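Plitavton Community Help > Workspaces and Halls > Lighting and Noise

Two fluorescent panels, exposed pipes and a lot of glare on the worktop

Posted by dormer_and_sill
3,261 views

We took on a long upstairs room in September for table work. Sorting, packing small parts, some light assembly, people standing or leaning over a marble-topped table for most of the day. The room is sound and the rent is fair, but I am not happy with the light and I would like some advice before I spend money on it.

The ceiling is white and all the services are on show, so there are white pipes and ducts going down the length of the room. The lights are fluorescent panels. One wall has a row of black-framed windows in it and we get decent daylight from those until the middle of the afternoon.

There are two problems. The first is glare. The tabletop is black and white marble, polished, and the panels reflect in it. If you are working under the nearer light you keep shifting your head to see what is in front of you. The second is that when the daylight goes, the window side of the table gets noticeably dimmer than the rest, and people end up bunched at one side.

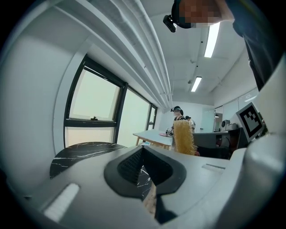

I have a budget of £1,000, and that has to cover any electrician's time as well. The landlord says we can change fittings like for like but we can't box in the pipes or put up a false ceiling, as the building maintenance people need to get at them. I have been looking at the Kinero replacement panels but I don't know if swapping the lights will fix the glare or just give me brighter glare.

Also, would blinds help or make it worse? The windows have no blinds at present. Any thoughts welcome.

3 replies

benchheight

I would leave the ceiling alone to begin with and deal with the table. Polished stone will reflect whatever is over it, so a new panel in the same place will show up in the marble just as the old one does. You can test this for nothing. Put a large sheet of plain grey or buff card on the table where the reflection is worst and work on it for a day. If people stop complaining, you have your answer.

After that, buy a proper matt mat. We use desk-grade rubber matting cut from a roll, mid grey, and it has lasted well. Avoid anything white, as small pale parts disappear on it, and avoid black for the same reason with dark ones. Ours came to £90 for a table that seats six. Tape the edges underneath or they curl. It also saves the marble, which marks easily if anyone puts down a drink with lemon in it or uses the wrong cleaner. Check that the matting won't stain the stone if it is going to stay down for months. Lift it every Friday and wipe underneath.

Then look at where the table is. If a panel is directly over the middle of it, the person on either side gets the reflection coming straight at them. Move the table so that the panel is a bit behind or to one side of where people stand. With marble you will want several people for that, and take the top off its base first if it comes off.

For the dim side, I would put in two or three task lamps with arms and have them clamp to something other than the stone. A clamp done up tight on a marble edge can chip it. Weighted bases are safer. Bring the lamp in from the left for right-handed people so their hand doesn't throw a shadow on the work.

On blinds, yes, but light-coloured roller ones that let some light through. You want to be able to soften low sun without losing the daylight. Measure each window separately. Rows of windows in older walls are hardly ever all the same size, and I once ordered a full set off one measurement and had to send most of them back. Check they clear the latches as well.

If there is anything left after all that, ask an electrician what diffusers will fit the panels you have. A better diffuser costs a lot less than a new fitting.

tealeaf16

Just get LED ones. We changed ours and it was much better.

northlight_joinery

Agree with most of what benchheight says, and I'd do the card test first too.

A couple of things on the panels. If they are old fluorescents, check the tubes before deciding the room is too dim. They lose output slowly and you don't notice. Put in a matching pair with the same colour number printed on the end and see what you have then. Clean the covers while you are up there. Ours had years of dust and dead flies in them. Turn the supply off first, and use a platform, not a chair.

If you do go for LED, look for a low glare rating on the data sheet and don't buy on brightness. I can't speak for the Kinero ones. I fitted Dixit panels in a workshop with a similar ceiling and the light was fine, but the fittings were a different depth from the old ones and one would not sit properly next to a pipe bracket. Measure the gap all the way round, including above.

Keep the ceiling white. Somebody will suggest painting the pipes a dark colour because it looks smart in cafés. It does, but you would lose a lot of bounced light and the late afternoon problem would get worse.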